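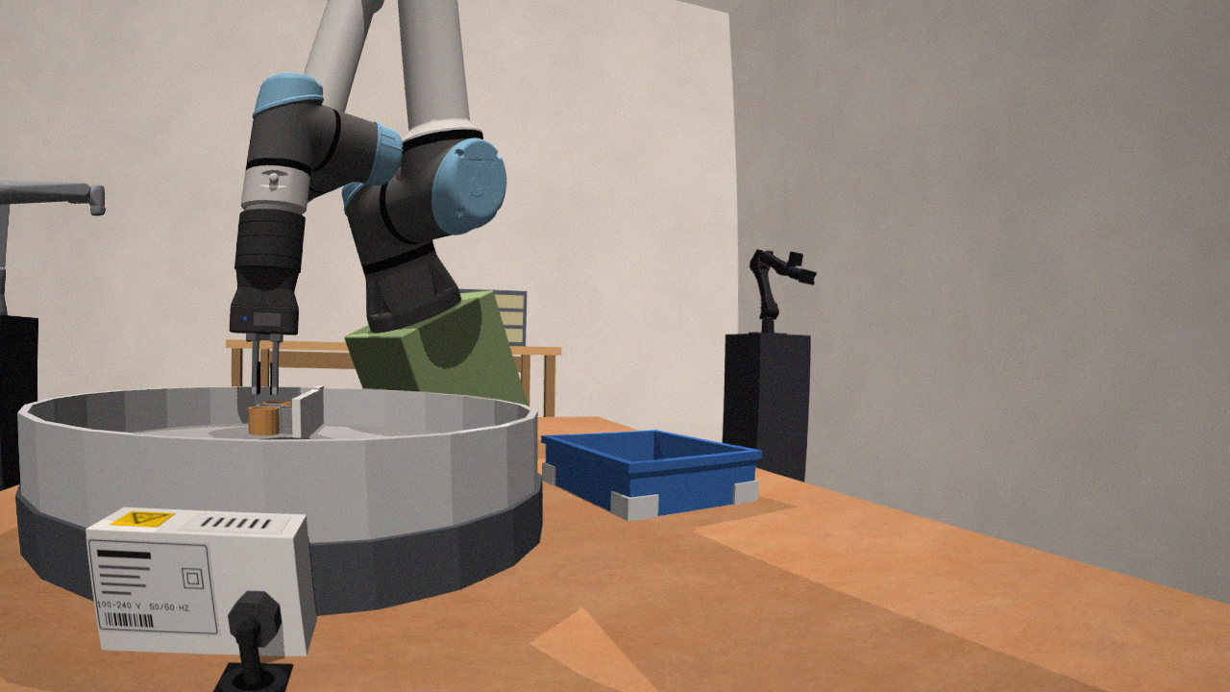 讲稿备注：家里养鸡，从鸡舍开始

（开场，慢一点说）

大家下午好。我的中文是长大以后学的，如果有句子说得奇怪，请你们马上举手问我。今天我讲养鸡，不讲大农场，只讲后院里的几只母鸡。

先介绍我们的地方。我家在Prostside，院子后面有一块斜的草地，以前种土豆，收成不好。搬来第二年，我们决定在那里盖鸡舍。邻居的村子Drummond有很多人家养鸡，我去看了几家，画了图，然后回家改了四次图。

（换下一页）

第一点，地方要多大。
我的做法是每只母鸡在鸡舍里面有40厘米见方以上的地面，外面的跑场越大越好。我们的跑场长10米，现在看还是短了。草在一个夏天里就被吃光，剩下的是泥。如果我重新做，我会分成左右两块，让一块休息，另一块使用。

第二点，栖架。
栖架要比产蛋箱高。我第一次装反了，结果母鸡都睡在产蛋箱里，每天早上我要洗鸡蛋。栖架用宽一点的木条，棱角磨圆，冬天它们可以坐下来，用肚子的毛盖住脚趾。

（这里停一下，问听众：谁家的鸡睡在树上？）

第三点，通风。
很多新手怕鸡冷，把所有的缝都堵上。我也这样做过。早上打开门，味道很重，窗户里面都是水。后来我在屋檐下面开了一排口，钉上铁丝网，风从鸡的头上面过去，不吹到身上。湿气比冷更麻烦，这句请讲两遍。
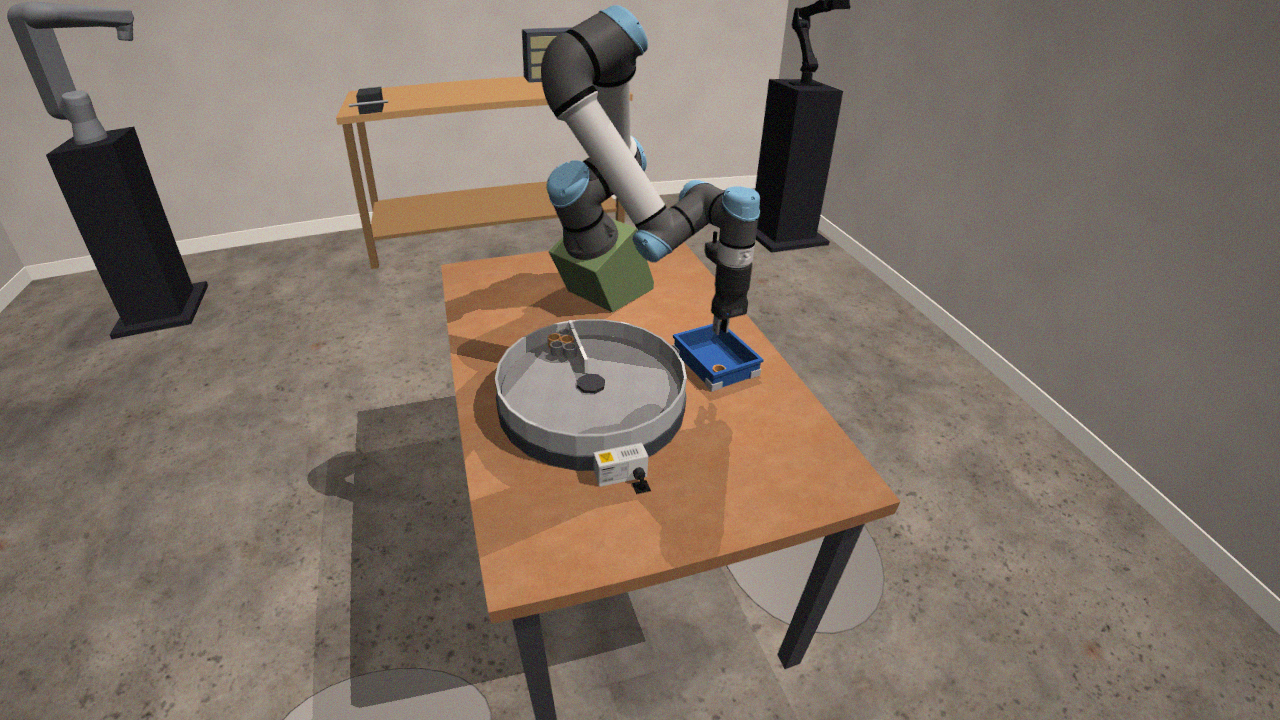 第四点，晚上关门。
我们这里有狐狸，也有貂。跑场的网要埋进土里，深30厘米，再向外面折一段。门闩要用两道，因为浣熊这类动物会开简单的钩子，我们这里没有浣熊，可是来听讲的人可能住在别处。天黑以前数一遍鸡，然后关门。我用厨房的定时器提醒自己，冬天四点多就要响。

（换下一页）

第五点，选什么鸡。
我家的两只老母鸡叫Matine和Flonari，名字是孩子起的，请不要问我意思。Matine下蛋勤快，最好的一年下了265个。Flonari下得少，可是喜欢抱窝，小鸡交给它我很放心。第一次养，我建议买快要下蛋的青年母鸡，不要从小鸡开始。小鸡需要保温灯，需要天天看着，家里也会有很多灰。
公鸡不是必须的。没有公鸡，母鸡照样下蛋。有公鸡，请先跟邻居商量，最好带着鸡蛋去。

第六点，吃和喝。
主食用蛋鸡饲料，另外放一小盆贝壳粉，让它们自己吃。厨房的菜叶可以给，发霉的东西不可以，生的干豆子也不可以。水壶挂到鸡背的高度，放在地上很快就有垫料在里面。冬天水会结冰，我准备两个水壶，早上和中午换。

第七点，山羊的问题。
每次都有人问，能不能把鸡和山羊放在一起。白天在同一块草地可以，晚上要分开。山羊会偷吃鸡饲料，吃多了肚子胀，很危险。饲料桶要有能锁的盖子。

（如果时间不够，第七点可以跳过，放到提问的时候说）

关于清洁：我每个星期日换产蛋箱的草，大清扫一年两次。旧垫料不要直接放到菜地里，太“烧”，先堆半年。去年我太着急，烧坏了一行黄瓜。

提问时间。可能会问到的：
鸡换毛的时候不下蛋，正常吗？正常，多给一点蛋白质，等几个星期。
鸡蛋要不要洗？干净的不洗，有一点脏的用干布擦。
出门旅行怎么办？请邻居，提前一天让他来跟着做一遍。

鸡舍的图纸我打印了，放在门口，一家拿一份。图上产蛋箱的盖子方向画错了，铰链应该在靠墙的那一边，请用笔改一下。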